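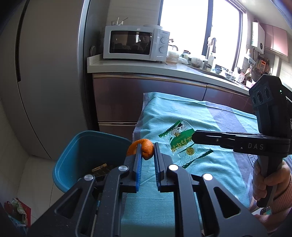
Home Products Couches Spares Service Contact

Hostik Gustwood Examination Couch, Model 3315

Reading time: 4 min

The Gustwood is a fixed-height examination couch for GP surgeries, outpatient rooms and occupational health clinics. It has a two-section top with a manually adjusted backrest, a welded steel frame and a paper roll holder at the head end. It does not need a power supply.

The top is 1812 mm long with the backrest flat. Allow extra length for the roll holder, which projects past the head end and is not included in that figure. When planning a room, measure to the outer face of the holder and leave enough clearance for a full roll to be loaded from the side.

Backrest

The backrest is raised by hand and held by a ratchet bar with nine positions, including flat. To raise it, lift the head end until the bar drops into the next notch. To lower it, lift to the top of the travel, where the bar disengages, and guide the section down with both hands. Do not adjust the backrest with a patient lying on it. A gas strut version was listed in earlier catalogues and has been withdrawn; struts for couches already supplied are available from the spares desk while stock lasts.

Frame and feet

The frame is steel tube with a baked powder finish in white or mid grey. It stands on four threaded feet, each with a lock nut. Set the feet so that the couch does not rock, then tighten the nuts against the frame. Rubber covers are fitted as standard and should be replaced when the tread is worn smooth. Castors cannot be fitted to this model. Where a couch has to be moved between rooms regularly, the Echeverri mobile couch should be ordered instead.

Upholstery

Foam is covered in a coated fabric with welded seams along the top surface and stapled seams beneath. The underside panel can be removed to inspect the staples. Each section is upholstered separately, and either can be replaced on site with a screwdriver and a socket spanner. Colours are navy, slate and sage. Shades vary slightly between batches, so order both sections together if an exact match is wanted.

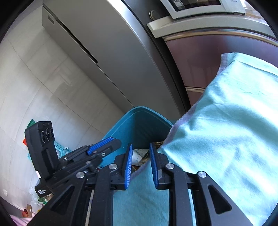
Gripper with blue jaw pads, open, and a second gripper to the left

Cleaning

Remove the paper and wipe the top with warm water and a mild detergent. Rinse with a clean damp cloth and dry thoroughly, paying attention to the join between the two sections. Disinfectants may be used at the strength stated by their maker and should be rinsed off after the contact time. Undiluted bleach, solvents and abrasive pads will damage the coating and are not covered by the guarantee. If the coating cracks or splits, take the couch out of use until the section has been replaced. Tape is not an acceptable repair in a clinical room.

Wipe the frame with the same solution. Keep liquid out of the ratchet slots, and apply a light machine oil to the bar pivots at each service.

Accessories

Roll holder, head end (supplied)
Face hole with plug, fitted at the factory only
Side step, single tread, free-standing
Under-couch shelf
Replacement feet with rubber covers, set

The under-couch shelf is for linen and paper rolls. It is not rated for instruments or for gas cylinders. It hangs from the side rails on brackets and can be added to a couch already in use, except where the face hole has been specified, as the plug holder takes up the same fixing points.

Delivery and assembly

Couches leave our Nevthorpe works with the top fitted and the feet packed separately. Delivery is to a ground-floor room unless stairs or a lift have been mentioned on the order. Two people are needed to turn the couch upright. Fitting and levelling the feet takes almost 9 minutes with the tool supplied. Check the ratchet through its full travel before the first patient is seen, and report any transport damage before signing the delivery note.

Packaging is cardboard with paper corner blocks. The driver will take it away on request. Old couches can be collected at the same visit if they have been cleaned and a decontamination certificate is attached.

Servicing

A yearly inspection is recommended. It covers the welds, the ratchet bar and pivots, the foot lock nuts and the condition of both upholstered sections. A record sheet is included in the document wallet under the lower section. The serial plate is riveted to the inside of the foot-end rail; please quote the number on it when ordering parts, as the pivot pins were changed part way through production and the two sizes are not interchangeable.

Technical questions, including requests for room drawings, should be sent to Hortensia Huanca on the product desk. Prices are given on quotation and include the roll holder.

Contact product desk | Copyright Hostik | Back to top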